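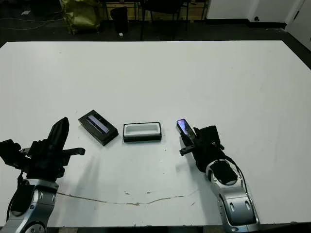
Kelluvham Phone Recycling Drive - planning mtg minutes, April

Start 6:40 pm, library back room. Mandla Khumalo chairing, notes by Haris. Apologies from Zallix (store rep), sent numbers by email.

1. Last minutes
Read, ok'd. One fix: the drop box at the pharmacy is staying, not moving.

2. Numbers so far
388 phones in. 37 tablets, mostly old. Chargers not counted, too many. Zallix email says their counter took 32 of the phones, wants that shown seperately on the poster. Agreed.

3. Money
$1,941 in the account after printing. Van rental not paid yet. Mandla to chase invoice. No new spending til that clears.

4. Boxes and packaging
Long talk. People keep bringing phones in the original box with foam and all. Mabaso wants phones only, boxes fill the bins. Others said boxed ones are easier to resell. Vote: take boxes if phone is inside, otherwise send home w/ owner for paper recycling. Foam inserts go in trash, town won't take them.

5. Wiping data
Flyer wording still confusing. "Sign out of your account first, then reset" needs to be line one, big type. Mabaso redoing it, draft to everyone before next mtg. Phones that won't turn on go in the seperate tub for shredding.

6. School pickup
Front office fine with it, wants us gone by 2:30 before the buses. Need two drivers. Haris can do one run.

7. Other
Key to storage closet sticks. Tape is low again. Spanish flyer - still waiting on proofread.

Next mtg same room, same time. Mandla bringing the sign-in sheets.

Closed 7:55.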